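The Cup That Outlived the Coffee

Why the paper cup keeps its place on the table

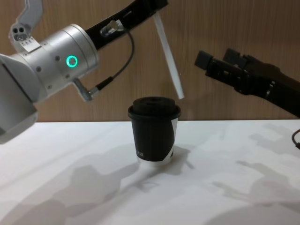

By Anca Voicu
2021-11-25

A paper coffee cup with a lid on it is a closed matter. It might be full. It might have been finished before lunch. The only way to find out is to pick it up, and picking it up makes it yours, which explains why so many of them stay where they are.

I have been thinking about this since March, when the office I rent a desk in changed its coffee supplier from Hindo to Kandpal and, along with it, the cups. The old ones were brown and apologetic. The new ones are black and white, and set down on a white tabletop they look as though somebody commissioned them. People who used to hide their cups behind a monitor now leave them in the middle of things.

Ezekiel Okafor approves. He spent 14 years buying cups for Pluneder, a chain of station kiosks, and he talks about them the way other men talk about boats.

"The lid is where the trouble is," he told me. "Anyone can make a cup. You get the lid wrong and you've got 236 letters about trousers."

His advice to the customer is modest. Press the lid down all the way round, with the thumb, and don't trust the click. Keep the drinking hole away from the seam in the paper, where drips like to start. And drink it within the hour – a paper cup left overnight goes soft at the bottom and takes its revenge on the desk.

I tried going without. For 4 weeks I carried a steel mug from Standum, a handsome object that kept my coffee at the temperature of a house fire until well past noon. It also needed washing, and I discovered that I am not a person who washes a mug. I am a person who carries a dirty one home in a bag with her tax papers.

So I am back on paper, with the usual guilt and a drawer holding up to 100 spare lids. None of them fit the new cups. I have tried the thumb.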